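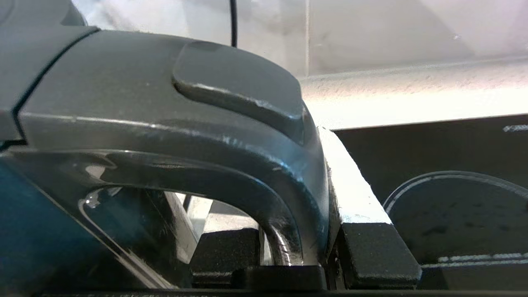 The Gatbridge reunion, a thread

Bimla Bajpai, December, 9.40pm

1/ Two members of Gatbridge have been seen eating soup at the same table. The fan forums have been up since dawn.

2/ A "source close to the band" says they "laughed like old times". The same source swore in spring that the drummer had moved to a lighthouse.

3/ Lead singer Ahuja has unfollowed 400 people and kept 5. One is a bakery. My group chat has theories about the bakery.

4/ Reminder that their last album was called Dullomness and I queued 20 minutes in sleet to have it signed. I'd do it again, sadly.

5/ Update: Ahuja has posted a single full stop. Tickets, surely. I've moved money out of savings.

We use cookies to improve your visit. Accept all | Manage choices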